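Monday, 8:40

Notebook picks up from p. 26, which I filled with the bylaws mess. New page for the ballot count.

Where we are: Hikero growers co-op is in dispute with the federation (Wijesinghe side) over the board election. Tribunal wants the member roll re-checked before it hears anybody. We said we'd do the checking, both sides agreed to us, so no opinions in this book please. Rizwan that means you.

Material in hand
- member roll as filed, 2301 names
- poll register, two bound volumes, second one has a broken spine so turn slowly
- proxies, one box, tied in bundles by village
- minutes of the general meeting, typed, signed by the old chair only
- tribunal's order, copy, p. 3 missing. Thilini has asked the registry for it

The order says "members in good standing on the day of notice". Does not say which notice. There were two. First went out in May, second was the corrected one with the hall changed. If you go by the first, anyone who paid up their share in between is out. If you go by the second they're in. That is most of the fight as far as I can tell. Asked Ketelmont (counsel for the co-op) in writing, they replied that the question is "a matter for submissions". Fine. We do both counts and keep them in seperate columns.

9:15

Started matching roll to share ledger. Method, so whoever takes over does it the same:
- go by share number, then name. Never name first. Too many people with the same name in one village
- spelling differs, share number agrees: tick, note the spelling in col. 5
- share number differs, name agrees: do not tick. Goes on the query sheet
- dead members: leave on the roll, mark D, cite the page of minutes where the transfer was recorded. If no transfer recorded, query sheet
- pencil only on the copies. Nothing at all on the originals, not even a dot

Rizwan asked about joint holdings. Bylaw says one vote per holding, first name votes. But the poll register has second names signing in a few places. Not for us to say if thats valid. Write down the line number and move on.

11:30

Share numbers done up to the end of the hill villages. 423 lines on the query sheet so far, way more than I'd like. Went back over it with Thilini. Pattern is clear once you see it - the ledger was renumbered when the old milk society merged in and the roll kept the old numbers for those members. So most of the queries should clear in one go if we can find the conversion list. Society secretary thinks it's in the steel cupboard at the branch, will look today. Asked for the original and not a retyped version.

Until it turns up: leave those lines alone. Don't guess a conversion from the names, I know it looks easy.

13:50

Proxies. Opened the box with both sides' reps present, they signed the box sheet, I signed, Thilini signed. Counted bundles, 21, agrees with the handover receipt.

Problems:
- one bundle has forms on an older template, no line for a witness. Same wording otherwise. Flag, don't reject
- a proxy holder from the Gonel branch appears on more forms than the bylaw allows. Depends whether the limit is per meeting or per resolution. Bylaw text reads badly both ways. Copied it out in full on the back of the query sheet
- several undated. Listed
- thumbprints: we are not fingerprint people, record "thumbprint, attested" or "thumbprint, not attested" and leave it there

Federation rep wanted to photograph the forms on his phone. Said no, order only lets us make copies. He can have a set when the co-op gets one, same hour. He wasn't happy, told him to write to the tribunal. Noted here in case it comes up. 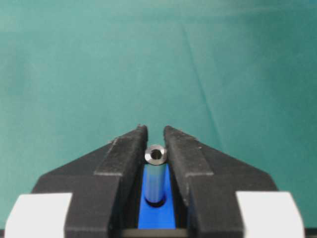 15:20 - second count

Thilini and Rizwan swapped halves of the poll register so each checks the other's. Blind, results in envelopes, opened together. First volume agreed line for line. Second volume out by one. Found it in ten minutes, a signature that runs across two rows and R. took it as two people. Counted as one, both initialed.

Note for next time: rule off every page at the bottom before starting. We lost time arguing whether a page had been done.

16:45

Secretary rang. Conversion list found, but only for two of the three old collection centers. Third one may have been kept by hand in the society's minute book. Will send what she has by courier, should be with us first thing.

Still open
- p. 3 of the order
- third center
- which notice (not ours, but keep both columns going)
- reply to Ketelmont re their request for an interim figure. Answer is no, no figure goes to either side before the report is filed. Thilini drafting, I sign
- ask the registry if the adjourned hearing date has moved, clerk was vague
- extra binder clips, the big ones

Box resealed 17:05, seal checked by T.P. and R.S. Registers back in the cabinet, key with me.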